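A visit to the Fondby open house in Joseph

We drove out to Joseph in October for the open house at Fondby, which rents furnished rooms by the month and sells bedding out of the old feed store next door.
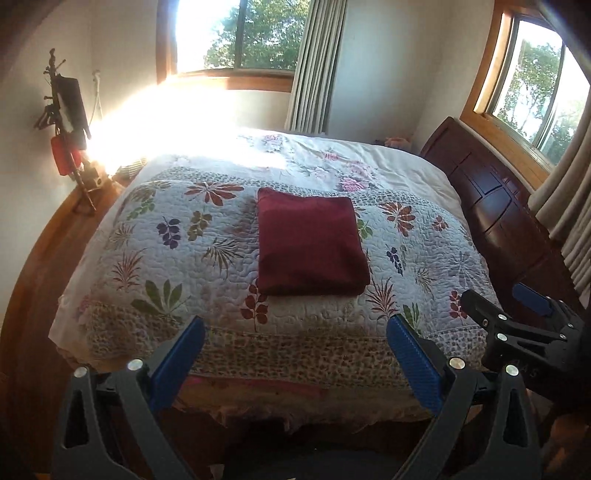 The drive from Vendmont took us 2 hours with one stop for gas. Parking is on the gravel behind the store. There is a sign for it, but it faces the wrong way if you come in from the north, and we went past it once.

Doors opened at ten. You sign in at a desk by the stairs and get a sheet with the room numbers on it. The sheet is also the price list. We started upstairs and worked down, mostly to get ahead of a large family who had stopped for coffee.

The bedrooms were the reason I wanted to go. Fondby makes its beds up in layers and leaves them that way for visitors, so you get an idea of how things go together at home. The one I liked best had a quilted coverlet with a pale ground and wavy stitching, printed all over with leaves and sprigs in rust orange, olive, green and dark purple. It has a speckled brown and cream border. Behind it the bed was covered in white with pink blossoms. I would not have put those two prints together myself, but the dark red cloth folded on top helped. It was plain and gave the eye somewhere to stop.

Dinesh Palaniappan took our group around. He used to do the buying for Juststead and knows a lot about quilting. His advice on folding was to keep the edges inside and set the stack down with the rounded fold toward the front of the bed. He also said to wash any quilted piece on cold and dry it flat – most of the puckering people complain about comes from the dryer.

Downstairs is the store. Coverlets are on the left wall, sheets at the back, and there is a bin of remnants near the register that was already picked over by eleven. The cheapest coverlet was $79 and the hand-stitched ones went up to $300. I bought one pillowcase and a card of buttons.

Lunch was soup and rolls in the side yard, paid for separately, cash only. The soup ran out before one. If you go, eat first and look at the store after.

According to the sheet, the building has around 4000 square feet on both floors. The stairs are steep and there is no elevator, so my mother stayed down in the store, where they found her a chair. The next open house is planned for spring. They take names at the desk for a reminder card, and I left ours.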